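桌面抓取放置任务:示教数据的初始布局应如何安排?

发帖人:Fendell 实验教学组
所属版块:数据采集与标注

各位同行:

本组现承担一项桌面整理任务的示教数据采集工作,任务内容为将散放于桌面的果蔬模型逐一放入碗中,由操作员以遥操作方式完成。第一批数据已采集 124 条,训练所得策略在原布局下表现尚可,但碗的位置稍作移动后,成功率即明显下降。现拟于二月启动第二批采集,有以下事项请教:

一、初始布局应当完全随机,还是按预先拟定的方案逐条摆放?
二、是否应当收入碗中已有物品的起始状态?
三、操作失误后自行纠正的片段,应予保留还是删除?

本组目前由两名操作员轮班,每段示教结束后由同一人复位桌面。受人员所限,第二批总量预计不超过 300 条。如有成文的采集规范可供参考,亦请告知。

Sherif Ashour 的回复:

贵组所述情形较为常见。第一批数据中碗的位置如基本固定,策略很可能将抓取后的移动轨迹与固定坐标绑定,并未真正依据图像确定放置点。建议在第二批采集前先行检查已有数据,将各条示教首帧中碗的中心位置叠加绘制于同一张图上,即可判断覆盖范围是否过窄。

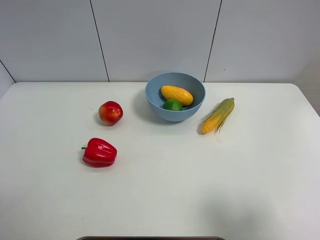 关于第一项,本人不主张由操作员凭感觉随机摆放。人工随机往往带有习惯性,物品容易排成相近的间距和朝向。较为稳妥的做法是事先生成布局表,列明各物品所在区域及朝向,由复位人员照表执行。以碗居桌面后部、苹果在左、玉米斜置于右、甜椒横卧于前的布局为例,桌面前半部分完全没有物品,如多数起始状态均属此类,策略在近端区域便缺乏样本。布局表应当把碗与各物品分别安排至近端、远端及左右两侧。玉米一类长条形物品,朝向与位置须同时变化,否则夹取角度将过于单一。

关于第二项,应当收入。碗中已有芒果和青柠时,可用的放置空间与空碗显著不同,后放入的物品可能受到阻挡或滚落。建议将空碗、一件、两件三类起始状态分别登记,并在任务指令中写明目标物品,避免操作员各自理解。

关于第三项,纠正片段原则上予以保留,但须加注标记。未能抓稳后重新对准并完成放置的,可归入有效数据;长时间停顿、误触桌面或中途更换目标的,应当单独存放,不参与首轮训练。

另须提请注意光照。高光与阴影的位置如在全部数据中保持一致,训练结果对灯具变动会较为敏感。采集期间宜安排若干时段调整光源方向,并在记录表中注明。

Vasorari 数据组的回复:

同意前述意见,补充两点供参考。

本组去年在 Helmy 项目中采集同类数据 395 条,质检后剔除 93 条,主要原因是起止时间切分不当:操作员在录制开始前已移动末端,或放置完成后尚未松开即停止录制。建议规定统一的起始姿态,并要求物品放稳、末端撤回后方可结束录制。

验证集不宜从同一布局表中随机抽取,应当另行编制一组布局,且在训练数据采集完毕之前不向操作员公开。

Rornosow 的回复:

数据多采一些就可以了,布局不必过于讲究。我方一向随机摆放,效果还行。不过我方的碗是固定在桌上的,贵组的情况可能不太一样。

Fendell 实验教学组 追加说明:

感谢各位答复。经核查,第一批数据中碗的位置确实集中于桌面后部一小块区域。本组将先编制布局表,并按空碗与非空碗分类登记。关于光源调整,现有灯具为固定安装,拟增设一盏可移动灯,具体角度待试采后确定。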